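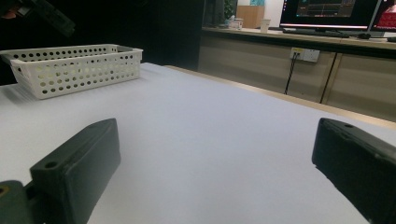 Why do households fold clothes that will be worn again within days? Most of the people we interviewed fold to save space and to find things quickly, and only a few gave the prevention of wrinkles as their main reason.

4.2 Folded form and retrieval

The Codasville survey covered 246 households and was carried out in September. Each household was asked to fold 20 items of its own laundry on a cleared table and then to store them as usual. Items were grouped by the final shape of the bundle – flat, rolled or mixed – following the terms used in the Hiltach housekeeping study. Socks and underwear were left out, as few households fold them in a consistent way.
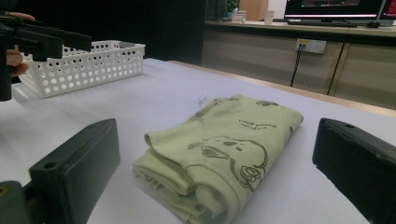 Figure 2. Folded garment on a white tabletop.

Compact bundles were the most common form for cotton garments. They take up little shelf area, but they hide most of the surface by which an owner would know the garment. Printed clothing is a partial exception. Where a large drawing remains on the top layer, as with the Snoopy head on the light green garment in Figure 2, the item can be recognized without being opened, even though part of the drawing wraps over the front fold. Plain garments offer no such cue, and respondents reported lifting or unfolding them to check. The Coppens shelf trials reached a similar result for children's clothing. We return to the sorting of plain items in Section 5.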